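スレッド内を検索 キーワードを入力 検索

木目テーブルの上で小物をつかむ課題、視覚まわりの相談と途中経過(Matubbar杯 12月予選)

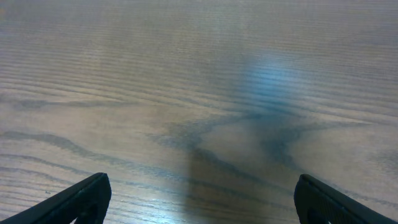

手首カメラから見た天板。指は全開、何もつかんでいない状態。

1 ぬか床
大学のロボット研究会です。12月の学内大会「Matubbar杯」に向けて、うちの班はアームのClullumで机の上の小物を拾ってトレイに移す課題をやっています。で、やっと! やっと自律で拾えるようになってきたので、うれしくてスレ立てました。
構成は手首カメラ一台だけ、推論は先輩が残してくれたLiltumowというスクリプト群を手直ししたもの。お手本の操作データは、歴代の分もかき集めて2,354本あります(去年までの先輩方に感謝しかない)。
悩みは、つかみに行く位置が右上にずれることがある点です。特に机に何もないときでも、光っているところに向かってアームが吸い寄せられるみたいに動くことがあって、見ている分にはかわいいんですが競技的には困ります。
同じような課題をやった人、どう対処しましたか?

2 kanna_kuzu
おおー、いい机だ。木目がうねってて、真ん中にVの字っぽい模様まで入ってる。人間には楽しいけど学習にはなかなか手ごわい背景だと思う。
右上に寄るっていうのは、中央よりちょい右の、あの青白くぼわっとした照り返しのこと? あれは物体に見えてもしょうがない気がする。部品の色はどんな感じ?

3 ぬか床
>>2
そうです、そのあたりです! つかむ対象は白っぽい樹脂のブロックなので、言われてみれば反射と色が近いです。うわ、そこはつながってなかった。対象物を白にしたのは大会のルールで、こちらでは変えられません。

4 豆電球
照明を変えましょう。以上。
…だと愛想がないので書くと、うちの高校のときのロボット部は机に艶消しの黒いシートを敷いて一発で解決しました。反射は消えるし木目も消えるし、白いブロックはくっきり。午後を全部つぶして悩んでいたのが昼休みのうちに終わるような話です。本番の机は運営が用意するんですか?

5 ぬか床
本番の机は運営側の支給で、シートを敷くのは禁止です。予選会場は同じ棟の実習室で、机はたぶんうちのと同じ種類……という噂。噂です。

6 豆電球
シート禁止か。じゃあ撤回。照明の持ち込みは?

7 ぬか床
アーム本体に付けるのはOK、会場の照明をいじるのはNGです。

8 まきびし
シート案は禁止じゃなくても反対だったなあ。せっかく2千本以上もお手本があるのに、背景を単色に寄せたら今までのデータと見た目が離れてしまう。このまま木目で戦うべき。汚い背景で動くほうが絶対おもしろいし!
やるなら画像の水増しで、明るいぼけた丸をランダムな位置に足すやつ。反射がどこにでも出るようにしておくと「光ってるからブロック」という近道を覚えにくくなる。去年これをやって、空の机に突っ込む癖がかなり減った。

9 豆電球
>>8
水増しは否定しないけど、偽物の丸と本物の反射は違うよ。本物はカメラが動くと机の上を滑っていく。木目もうっすら透ける。一枚ごとに適当な位置へ丸を置いたら、動きとしてはでたらめなものを見せることになる。物理で消せるものは物理で消すのが先だと思う。偏光フィルムをレンズに貼るとか。

10 まきびし
>>9
一枚ごとじゃなくて、一本の中では連続して動かすんだよ。そこは手を抜かない。偏光フィルムは角度が変わると効きが変わるから、手首が回るたびに見え方が変わってそれはそれで学習の敵になる。しかも暗くなる。

11 kanna_kuzu
どっちも試せばいいのでは(外野)
それより影が気になる。指と指の間から手前にかけて、縦に太い影が落ちてるよね。あれはハンドの影なのかな。ブロックをつかむ直前って、ちょうどその影の中に入る位置じゃない? 近づくほど白ブロックが暗く見えて、遠くの反射のほうが「白い」という逆転が起きそう。

12 ぬか床
>>11
それだ!!! いや、まだわかりませんけど、失敗するときって最初の接近じゃなくて、下ろしながら迷って右奥に逃げることが多いんです。ログを見直してきます。

13 ろくろ首
自分は別の班で同じ大会に出ます(ライバルだけど書いちゃう)。うちも影でやられました。自動露出を切ってますか? 入れたままだと、黒い指が画面に占める面積が変わるたびに全体の明るさが揺れて、影の濃さも反射の強さも毎回別物になります。露出とホワイトバランスの固定が一番効きました。

14 ぬか床
>>13
ライバルありがとうございます! 自動露出、入ってました……。

15 豆電球
そこかーい。

16 まきびし
固定は大賛成なんだけど、過去のお手本が自動露出で撮られてるなら、いま固定すると昔のデータと食い違わない? 明るさの水増しとセットでやらないと悪くなることもあるよ。

17 ろくろ首
>>16
うちは過去データを捨てて撮り直しました。ほぼ200本で前より良くなったので、古い大量より新しい少量派です。

18 まきびし
>>17
それは課題が単純だからじゃないかなあ。ブロックの向きが毎回変わる決勝の条件でも同じこと言える? 古いデータには変な向きからの拾い直しがたくさん入ってて、あれは宝だと思ってる。

19 ろくろ首
>>18
決勝の条件ではまだ試してません。そこは素直に認めます。ただ、古いデータは操作した人の癖がばらばらで、うちでは手前で一度止まる人のお手本が混ざると本番でも止まりました。宝もあるけど漬物石もあります。

20 ぬか床
漬物石はありがたいです(名前的に)
うちにも心当たりがあって、Nuno Loboさんという留学生の先輩が残したお手本だけ、ものすごく滑らかなんです。肩から先が一筆書きみたいに動く。そのお手本だけで学習させたモデルは動きがきれいで、でもつかみ損ねたときの復帰ができません。失敗しない人だから、復帰の例が入ってなくて。

21 kanna_kuzu
いい話だw うまい人のお手本にわざと下手な出だしを混ぜるやつ、やってみたら? 変な位置から始めて、うまい人に立て直してもらう。

22 ぬか床
ログ見直してきました。長くなります。
評価は毎回同じ16パターンの初期配置でやっていて、直近の結果だと失敗のうち6回が「下ろす途中で右奥に逃げる」でした。で、その6回とも、逃げ始めはブロックが影に入ってから! kanna_kuzuさんの読みどおりです。動画をコマ送りしながら部室で変な声が出ました。
残りの失敗は指の先がブロックの角に乗り上げるやつで、これは視覚じゃなく下ろす速度のほうだと思います。
というわけで次の順でやります。
・露出とホワイトバランスの固定
・明るさとコントラストの水増し(過去データにも)
・まきびしさん式の「滑る丸」の水増し
・手首の横に小さい拡散ライトを付けて影を薄くする
全部いっぺんに入れたい気持ちをおさえて、一つずつ足します。

23 豆電球
ライトは最後でいい。というか光源を増やすと反射も増えるぞ。あの天板、少し艶があるだろう。手前の影のすぐ左にも、小さく白く光ってるところがあるし。

24 ぬか床
>>23
たしかに。拡散板を大きめにして、真下じゃなく斜めから当てるつもりでした。部室に転がってるStilardの部品箱にちょうどいい乳白の板があるので、まずは手で持って照らして確認します。

25 まきびし
手で持って照らすの、いちばん勉強になるやつ。木目がどう見えるかも一緒に見てきて。左側の太い波みたいな濃い筋、あれは斜めから当てると見え方が変わるかもしれない。

26 通りすがりの旋盤
流れと関係ないけど質問。指、左右で表面が違う? 右の指だけうっすら筋があるように見える。左は見えない。

27 ぬか床
>>26
よく見てますね! 指は3Dプリンタで自作していて、右は最近刷り直したものです。積層の向きを変えたら滑りにくくなった気がする、という段階で、ちゃんと測ってはいません。黒のつや消しにしたのは、指自体が光るとまた悩みが増えるからです。

28 通りすがりの旋盤
なるほど。左右で摩擦が違うと、閉じるときに片側へ引きずられるかもよ。角に乗り上げる失敗と関係あるかも。両方とも新しいほうにそろえて比べてほしい。

29 ろくろ首
旋盤さんに一票。うちは逆に片側だけ柔らかくして、わざと寄せてますけど。

30 通りすがりの旋盤
>>29
それはそれで好き。

31 ぬか床
報告です。露出とホワイトバランスの固定、それに明るさの水増しを順に入れました。固定だけのときは正直悪くなりました(>>16の予言どおり)。水増しを足したら、右奥に逃げるのが一回だけに! 影の中でもちゃんとブロックに向かって下りていって、班のみんなで拍手しました。アームに向かって拍手する集団です。
滑る丸はまだ実装中。旋盤さんの指の件は、左を刷っているところです。夜の8時に始めたので今日中には終わらなそう。

32 まきびし
おめでとう! 丸の半径は欲張って大きくしすぎないように。自分は最初それで全部白飛びさせて、何も拾わない哲学的なロボットができた。

33 豆電球
一回だけならもう丸いらなくない?

34 まきびし
>>33
いる。会場は窓の向きが違うんだから、反射の出る場所も変わるでしょ。

35 豆電球
>>34
会場で朝のうちに何本か撮って足せば済む。

36 ろくろ首
朝の練習時間、班ごとにかなり短いですよ。去年はトレイの位置決めだけで終わりました。丸に賛成。

37 豆電球
むう。時間がないなら丸でいいか。でも偏光フィルムの件はまだあきらめてないからな。

38 ぬか床
フィルム、手首の角度を固定した条件なら試せそうなので、指がそろったらやってみます。左の指は途中で反りました。刷り直します!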